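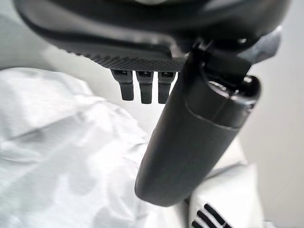

Looking after a helper robot at home: covers, straps and fingers

I've had the Droviretti in my front room long enough now to have done most things wrong at least once, so I'm putting my weekly routine down in one go (Helju Koppel keeps asking me for it and I keep sending her half of it). Mine is the two-legged sort. If yours is on wheels, skip the bit about cables and read the rest.

Before you start

Switch off at the main button, then wait until the fan has stopped. I make a cup of tea. Have two cloths ready, one damp and one dry, plus an old soft toothbrush and a saucer for screws. Never spray anything straight at the machine! Spray the cloth, well away from it, and wring it out.

Fingers and housing

Wipe down the length of each finger, from the joint to the tip, and turn the cloth over as you go. The seams are where the muck gathers. I run the dry toothbrush round them and then along any patterned or ridged part of the housing, which holds on to fluff like you wouldn't believe. A cotton bud does for the narrow gaps. Don't poke about inside the joint itself. Valdis Mägi did that with a cocktail stick, left the end in there, and had to post the whole hand off to Janerstead. He was without it for 21 days and grumbled for all of them.

If a finger feels stiff when you move it gently with the power off, stop there and look for a hair wound round the hinge. Tweezers, good light, patience.

The cloth cover

I take mine off every fortnight and wash it cool with a small spoonful of soap flakes. No softener, it leaves a film. Dry it flat on a towel and don't be tempted by the tumble dryer, as mine came out a size smaller and I had to let the side seams out by hand. It needn't be ironed. A few creases do no harm, and a loose fit over the chest is easier on the joints than a tight one.

When it goes back on, do the shoulders first and pull the hem down afterwards. Check that it stops short of the legs all the way round. Then feel along each arm for the cables: they want a bit of slack, so that the elbow can bend fully without tugging. I lift each forearm slowly and watch the cable while I do it.

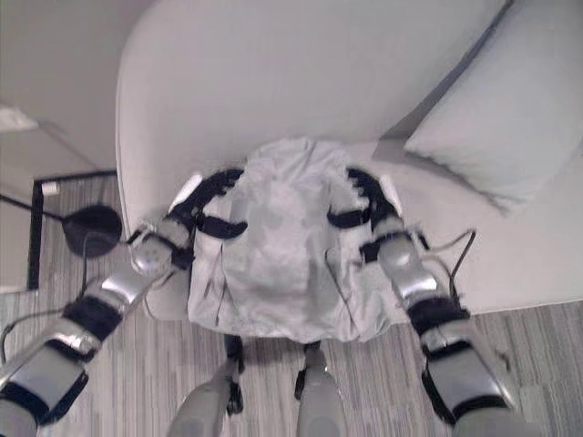 Straps

Touch-and-close straps clog up with carpet fluff and then let go at the worst moment. Comb the hooked side with a stiff nail brush, always the same way. I get through a new set every 7 months or so of daily use, and Nishad sell them by the pair. Fasten them snug, with room for one finger underneath.

Where to do it

Carpet is kinder than tiles if you drop a screw lid, though you'll be on your hands and knees looking for it. Leave yourself space to walk round the back. I write the date of each clean in pencil on a card in the kitchen drawer, and at 1,000 hours it goes to Zsolt Veres for a proper going over, greasing and all.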